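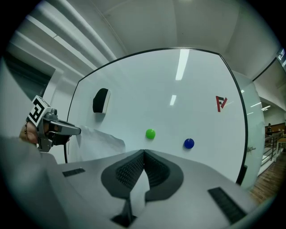
I spent most of June 18, 2025 over in Triltutbridge, where Purna opened its doors to anyone curious about what it does with robots. I figured I'd stay an hour. I stayed until they started stacking chairs!

The company moved into the old Ballinton building last August, and this was its first open day. The front desk had logged 390 visitors by midafternoon, and they'd only printed 100 name badges (mine was a strip of masking tape).

The big draw was the Yokoyama project, which teaches robot arms everyday jobs by having people do them first with hand-held grippers. You take one in each hand, squeeze, and the jaws close. The pads on the fingers are covered in tiny black bumps, and there's a square black-and-white marker on top so the software can keep track of where the thing is. One of the jobs was at a whiteboard with a green magnet and a blue magnet on it, plus an eraser up in the corner. I went for the blue one and chased it all over the board - my nephew would have laughed himself sick. The kid after me got hers on the first try.

Every run gets saved. The team told us they had 3,223 of them before the doors opened and were hoping to add 500 more by the end of the month, clumsy ones included. I asked if mine would count. They said yes, very politely.

Parking was a mess, and the coffee ran out before noon, so eat and drink before you go. There's talk of a second open day in the fall, with the arms themselves running for longer - we only got a short demo of those near the end, and I was stuck behind a very tall man for most of it. I'll post the date when I hear.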